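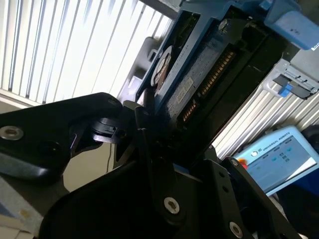

Notebook, storage cleanup, 2020-11-15

Came in on a Sunday so the share would be quiet. The share was not quiet. Aksel Bundgaard had left a copy job running from his house, moving the Rirdale audio from one folder to another folder with a nearly identical name. Stopped it, wrote to him, got back a thumbs up.

Plan for today was the checksum pass on Flukeritz, meaning the old half: oral history masters, the scanned ledgers, and whatever "MISC_final_2" is. Kiiskinen's manifest lists 1486 files. The server has 174 more than that. I had braced for missing files and never once considered extra ones.

Spent the first hour on the extras. Most are thumbnail caches and lock files left by word processors that died years ago. A few are real: WAV files with no catalog number, one of them labeled "Vibeke test do not keep." Asked Vibeke Thoroddsen. She says keep it.
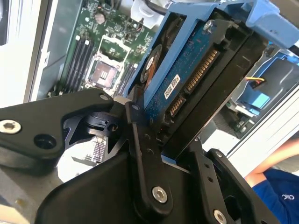
Hashes run at a decent clip on the big files and crawl on the ledgers folder, where every page is its own TIFF with its own little sidecar. Next time I'd tar those by volume first and hash the tar as well. Skarphéðinn Oddsson suggested this last winter and I told him it was overkill. Noted here so he can find it.

Mismatches so far: 5. Four are ledger pages that someone rotated and saved in place, so the hash is right to complain. They look fine, but a master is a master, and I pulled the originals back from the Cosier copy. The fifth is an interview that plays for a while and then turns into static. Cosier has the same static. Either it was copied over already broken, or the tape sounded like that. Grethe Juhl still has the cassette and will listen to it when she can find a deck that doesn't eat things. 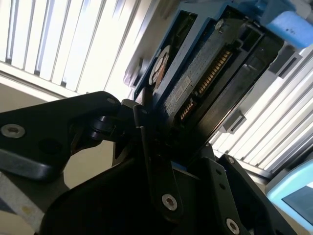
Changed two settings before going further. Masters are now read-only for everyone, me included, and the nightly sync no longer deletes on the far side. That second one has been on the list since before I worked here. Quota alarm moved to 500 GB free, up from a number so small that the alarm and the full disk would have arrived together.

Elínborg Vigfúsdóttir wants the verified list before the December review. She'll get a text file. She asked for a dashboard.
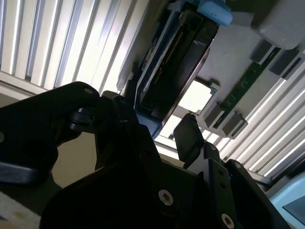
If two copies match, why bother with the manifest?
Matching copies only tell you the copies agree. The interview above matches itself perfectly in both places, static and all, and only a hash taken at the time of transfer could say when it went bad.

Left to do: second half of the ledgers, reply from Grethe, rename MISC_final_2. Aksel's job has started again.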